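Moving In at Lunda Terrace: Frequently Asked Questions

Questions we hear from new residents, from their children, and from their children's spouses, who tend to ask the good ones.
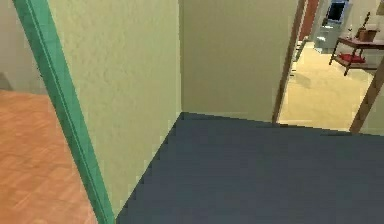
How long is the waiting list?

It depends on what you're waiting for. One-bedroom apartments come up fairly often. Two-bedrooms on the garden side come up when they feel like it. If you've told us you'll only take a corner unit with morning sun and no neighbors above, we have written that down, and we wish you a long life.

What does the deposit cover?

The deposit is $3000. It holds your apartment and goes toward your first months' fees once you move in. If you change your mind before you've signed the residency agreement, you get it back, less a $200 processing charge. After signing, the refund terms in section 4 of the agreement apply. Please read section 4. It's a page and a half and we tried to keep the Latin out of it.

How much furniture should I bring?

Less than you think. We have never had a resident call in the first week to say the place felt empty. Ask the office for the floor plan of your unit, measure your big pieces, and then measure the sofa again, including the arms. The dining table with both leaves in will not fit. You may bring the leaves, but they will live under your bed.

Can you help with the move itself?

We don't move furniture ourselves. Many residents use Frimpong Moving & Storage, who know our elevator and its moods. You're free to hire anyone you like, provided they're insured and book the elevator through the front desk. Moves run in two-hour slots. Nephews with a pickup truck also have to book.

Can I paint, or change the flooring?

Paint, yes, with written approval of the color. We approve nearly everything. Flooring is a longer conversation, and any change is at your expense. Wall-mounted shelves and TVs have to be put up by our maintenance staff, who own a stud finder and believe in it.

Are pets allowed?

One dog or two cats per apartment. There is a one-time pet fee of $300. Birds are considered case by case, mostly by volume. Dogs stay on a leash in the shared areas, including small dogs, and including small dogs everybody loves.

Is there parking?

Each apartment comes with one outdoor space. Covered spaces are rented by the month and have their own waiting list - see the first question for the general mood. Guests can park along the east fence. The spots by the kitchen door belong to the delivery trucks, who arrive early and honk.

What about meals?

Every apartment has a kitchen, so you can cook for yourself and keep your opinions about our soup private. The monthly fee includes one meal a day in the dining room, either lunch or dinner. Unused meals don't roll over. You can bring guests, and their meals go on your statement.

How do the phone and internet work?

Wi-Fi is included. If you want cable or a landline, you set that up directly with the provider, and we're sorry. The emergency call pendants come from Bovow and are tested monthly. When the voice asks if you're all right, please say something. "Fine" will do.

Can my grandchildren stay over?

Yes, up to two weeks at a stretch. There's also a guest suite at Drandomum House, across the courtyard, which you can reserve at the front desk. June fills up early with graduations and weddings. The pool is open to visiting children in the afternoons, with an adult in attendance and awake.

What if I don't like it?

Talk to us. Most complaints in the first month are about noise, water pressure or the person who takes your seat at lunch, and we can usually fix two of those. If you decide to leave, we ask for 60 days' written notice.

Who do I call with a question that isn't on this page?

The front desk, any time during the day, or stop in. If it's a good question it will probably end up here.

Page last updated February 2025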